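The Navy Top Gallery: Folding Dark Laundry on the Big White Table

Posted 2024-05-15 in Laundry & Linen

Hello again, and welcome to the least glamorous gallery on the whole site! After the bed linen page (the one where I went on and on about the Pillow range from Skaltus and whether you should fold the cases inside out) I had a lot of messages asking for something on dark tops. So it's dark tops today, or one dark top anyway, in navy, on the big pale table with the curved edges.

I do love that table for folding. It's smooth, so the cloth slides where you want it, and it's pale enough that a navy sleeve can't hide from you. I used to fold on the bed and everything came out with the quilt pattern pressed into it. A proper hard surface makes such a difference, and if you've only got the kitchen worktop then use that, just wipe it down first (jam and navy cotton, ask me how I know).

Start with the pick-up. Two grips on the cloth, well apart, and let the rest hang down by its own weight for a moment before it goes anywhere near the table. Most of the crumples you get in a finished fold were already there when the thing was put down. 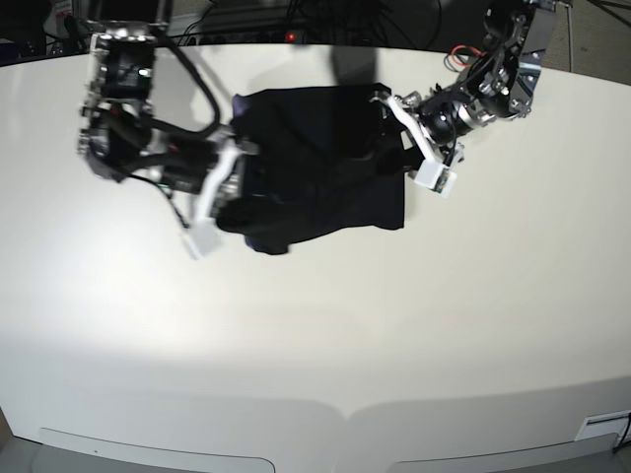
Up off the table with a grip on either side, still very much in its crumpled state.

If it's a T-shirt you're doing, I like to go for the shoulders. Some people swear by the hem and I've tried it both ways. The hem is fine for thick things like sweatshirts, but with a thin top I find the neck flops over and you end up chasing it about. Shoulders, a little shake, and down it goes, front side to the table.

Then comes the bit I'm fussy over, which is the space. Clear the lot. Mugs, post, the other socks, all of it off! You want room to lay the top out full width with the sleeves straight, and room beside it for the finished pile. I had a very nice Otix folding board for a while and gave it away in December, mainly because it took up the same room as the shirt did.

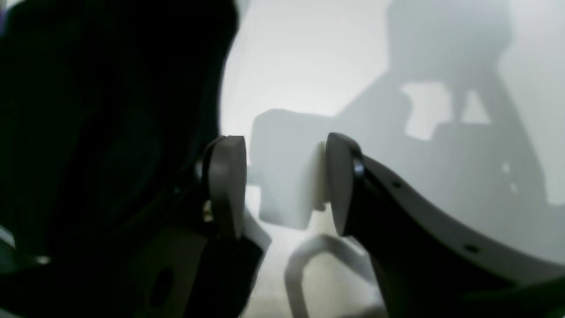
Once you've got your clear patch, smooth from the middle outwards with a flat hand. Don't press hard, and don't pull at the side seams or the whole thing goes wonky and you'll be folding a diamond. Dark cotton shows every bit of fluff too, so this is a good moment to go over it with a lint roller if you've got one handy. I go through them at a terrifying rate. My last box had 7 refills in it and I'm already on the one with the torn wrapper.

People always ask whether navy and black can go in one pile. In my house they do, and then I stand at the wardrobe in the morning holding things up to the window. If you've got the shelf space, keep them apart. The weave helps you tell as well, at least on the better tops, where you get those slightly lighter threads running through the navy.

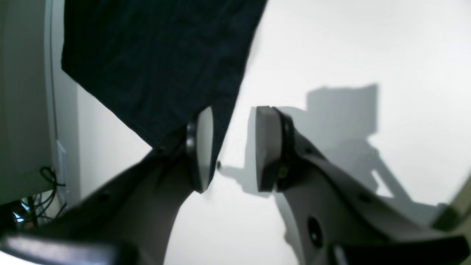

Navy cloth up close, with the weave showing nicely and a few soft creases near the bottom. I could look at fabric like this all day.

Creases like those don't bother me at all, by the way. Little shallow ones drop out overnight in the drawer. It's the sharp ones across the chest that want dealing with, and for those I turn the top over and start again, grumbling.

For the fold itself I do sides in, sleeves back on themselves, then up from the hem in thirds. It makes a neat block that stands on its edge in the drawer, and I get far more in that way than I ever did with flat stacks. My drawer divider is the Aoun one, the plain sort, and it takes 4 tops to a section if they're thin. Knitwear lives elsewhere!

One more thing about corners. When you lift a folded edge to bring it over, take it right at the corner and keep the lift low. Pick it up from halfway along and it droops into a point in the middle, and then you've got a triangle where you wanted a rectangle.
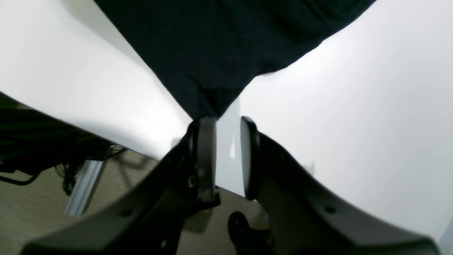
More from the laundry pages

Bed linen: pillowcases, fitted sheets and a long moan about elastic
Tea towels, and why I roll mine
The sock basket, part two
Comments on this gallery (118)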